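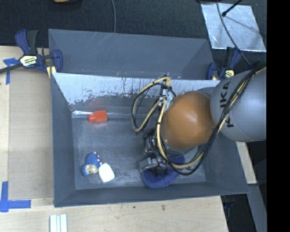

Orange in a kitchen is a subject I could go on about all evening, and I'm afraid I may, so put the kettle on. When your message came through I had just finished the second coat in our back pantry and still had paint up to the elbow, and I wanted to answer right then, but I made myself wait until I'd seen it dry and lived with it a few days. What I'd say to anybody who's nervous about a brownish orange is to look at it sitting next to a silvery gray before deciding. The round orange-brown cover beside the gray shell is very close to the pairing I ended up with, and notice how the color goes softer on top where it catches the light and a good deal darker toward the edges. A wall will do that to you too, between the window side and the corner by the broom closet. The pale wood the bin stands on is a fair match for our counters as well, and I think light wood keeps the whole business from getting gloomy.

I'm pasting in the original question so those of you on the digest don't have to go hunting for it:

> Hello all, longtime reader, hardly ever write in. We bought a
> farmhouse last January with a kitchen that someone painted
> hospital white from floor to ceiling, trim included. Under the
> white, wherever it chips, there is a lovely burnt orange, and
> under that something green that I would rather not discuss.
> My husband wants to bring the orange back. I'm half in love
> with the idea and half terrified. The room faces north and has
> 2 windows, neither one large. The floor is gray tile, sound
> but not pretty, and we can't afford to replace it.
>
> My questions are these. Will orange make a dark room darker?
> Does it fight with gray? And has anyone used the Poment
> casein paint on old plaster? I've read good things, but the
> reviews all seem to come from people with drywall.
>
> Thank you in advance, and thank you to whoever posted the
> notes on patching lath last fall, they saved our hallway.

First of all, welcome out of the shadows! Please write in more often. And I was tickled about the green. We had a green too, under the wallpaper in the front room, and I've since met it in other houses up and down our street, so I suspect somebody in Masby got a very good price on a very large quantity of it once upon a time.

On whether it will make the room darker. In my experience yes, a little, and you won't mind. North light is cool and steady, and what it does to white is turn it the color of skim milk, which I'd guess is what you're living with now. A warm color in that same light settles down. It loses some of its shout. The orange that looked like a traffic cone on the sample card in the store went to something like baked clay once it was on our pantry wall, and the pantry gets nothing but north light from a window I can cover with a tea towel. Where I would be careful is the ceiling. Leave that pale, and go for a cream instead of a stark white, or the line where the two meet will be the only thing you look at.

The people at Vlachou, which is the paint and hardware place on the river side of town, talked me into taking home 3 sample pots instead of the one I had my heart set on, and I was grumpy about the expense until I got them on the wall. The one I had my heart set on was awful. It had pink in it. You'd never have known from the card. The one I chose was the brownest of the lot, and I'd only bought it to be polite. So please do buy the samples, and paint them big, the size of a pillowcase at least, and put one by the window and the same color again in the darkest corner. I painted mine on lining paper and tacked it up so I could move it around, and I carried it to the stove and the sink and even held it behind the coffee maker like a crazy person.

Look at them after supper, too, with whatever bulbs you really use. This is where my sister and I parted ways over her dining room. She chose at noon and she eats at seven, and under her lamps the walls go the color of canned pumpkin. She says she likes it. She has also bought new lampshades – make of that what you will.

Now the gray floor. I don't believe it will fight. Gray and orange get along better than most people expect, with the one condition that you find out which way your gray leans. Ours is Clandico tile, put in by the previous owners, and I spent the longest time thinking of it as plain gray until I set a sheet of white paper on it and saw it was quite blue. Blue-gray under burnt orange is lovely because each one makes the other look deliberate. If yours leans brown or greenish I'd go more slowly and probably choose an orange with less red in it. The white paper costs you nothing, so try it this afternoon, and try it near the door where the tile is cleanest. (Mine near the stove told me a different story altogether, and the story was bacon.)

I'd bring the gray up off the floor somewhere as well, so it isn't stranded down there by itself. We did the inside of the plate shelves, and I like it so much that I leave the good dishes off the lower one just to see it. A stove hood would do it, or a row of enamel pans. If you have an old zinc tub or anything of that kind in the barn, drag it in and see.

As to the Poment on old plaster, I can tell you what happened here, with the warning that my plaster and your plaster may not be on speaking terms. I used it on the pantry and on one wall of the back stairs. It went on thinner than I expected and the first coat looked so patchy that I went and sat on the porch. The second coat pulled it together. I let the new patches cure a good long while before I went near them, and the spots where I was impatient are still there for all to see, a bit chalkier than the rest and a shade lighter. So let any repairs get properly hard first. I mixed only what I could use in a morning, as the leftover got a smell by the next day that sent the cat out of the house.

The thing to be careful about, and I do want to be plain here, is what's already on your walls. A paint like that wants something it can grab, and if your hospital white is a slick modern enamel I'd expect it to sit on top and sulk. My pantry had been stripped back to bare plaster before I started. And with a house that age and that many layers, please test for lead before you sand or scrape one inch of it, the chips included, and keep the children and the dog out until you know. I'm sure you've thought of that already but I would lie awake if I didn't say it.

If the white does turn out to be slick and you don't want to strip it, there's no shame in a good primer and a flat modern paint on top. We did the big kitchen that way 4 winters ago, in a much quieter color, and it has stood up to jam making, grandchildren and one exploded pressure cooker of beans. You do lose the soft, powdery look. From the table with a cup of coffee in front of me I can't say I miss it much.

One more thing and then I'll let you all go. Before you cover or strip anything, find a good spot behind a door or inside a cupboard and leave a patch with every layer showing, even the green. Ours is beside the cellar door and no bigger than a playing card, and it's the first thing visitors ask to see. You might even find that the burnt orange comes clean enough there to match from, and then your husband gets his real color back instead of my opinion of it.

Do tell us which way your gray leans. And if whoever posted those lath notes is reading, I'd love a second copy, as mine went through the wash in a shirt pocket.

Warmly, from the drafty house at the top of the hill in Masby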